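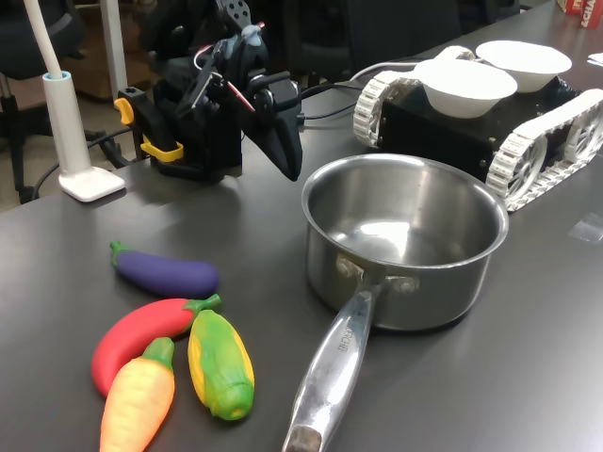
Dataset notes / Demonstrations

Lidix Open Day Table Set

Recordings from a public demonstration of a tabletop arm, held in February in the Petiven building. This file covers what is in the release, how the sessions were run, and what to watch for when training on it.

Summary

Task family: pick and place, single arm
Episodes: 300
Sessions: 2 (morning and afternoon)
Task variants: 3
Control: teleoperation by lab operators and by visitors
License: research use, see LICENSE.txt

Setting

The arm is clamped to a dark grey tabletop. Toy vegetables are set out on one side - eggplant, chili pepper, carrot and corn - and a stainless steel saucepan is the main target. The tracked base stands behind the saucepan and carries white paper bowls, which serve as the second target. A white desk lamp stays on the table in all episodes. Chairs and other items at the back of the room were not controlled and should be treated as background variation.

The table was reset by hand between episodes. Operators were told to vary the position and orientation of the vegetables but to leave them on their own side. Overlaps are allowed. The saucepan handle was not aligned to any mark, so its angle drifts over a session.

Task variants

veg_to_pan: move the named vegetable into the saucepan.
veg_to_bowl: move the named vegetable into a paper bowl on the tracked base. The base is parked for the whole episode and its drive is disabled.
pan_clear: take one vegetable out of the saucepan and put it back on the table.

The instruction string names the vegetable, never its color. For veg_to_bowl the string does not say which bowl, and either one counts as success.

How the demonstration was run

Visitors came to the table in small groups. A lab operator recorded one episode first while explaining the controls, then handed over the leader device. Each visitor got a practice run, which was not kept, and then recorded as many episodes as time allowed. Visitors signed a release form covering the recordings. No audio was captured.

An episode starts when the operator presses the foot switch and ends at the second press. Many visitors pressed late, so trailing frames with no arm motion are common. They have not been trimmed. The script trim_idle.py removes them using a joint velocity threshold - check the default before using it on pan_clear, where slow approaches are normal.

Contents

episodes/ one folder per episode, with video, joint states and gripper state
meta/tasks.json instruction strings and variant names
meta/operators.csv operator class (lab or visitor), no identities
meta/outcomes.csv success, partial or fail
tools/ loading and trimming scripts
CHANGELOG.txt

Joint states are in radians. Gripper state is normalized, 0 closed and 1 open. Timestamps come from the recording machine, and video and joint logs share one clock.

Outcome labels

Labels were assigned after the event by reviewers at Skoryk, working from video only. "Partial" means the correct vegetable was lifted but did not end in the target. A vegetable resting on the rim of the saucepan is labeled partial, even if most of it is inside.

Known issues

The inside of the saucepan is polished and reflects the gripper. Segmentation models tested on early episodes sometimes marked the reflection as a second gripper.

The arm's wiring runs over the top and can hide part of the workspace in some poses.

Visitor episodes are longer and contain more regrasps than lab episodes. Split by operator class before comparing success rates.

The afternoon session has a gap where the leader device was recalibrated. Joint offsets before and after the gap differ slightly. Corrected values are in the field q_corr, and raw values are kept in q.

Loading

The loader in tools/ reads the Grelletti episode format, version 2. Older readers will open the files but drop q_corr without a warning.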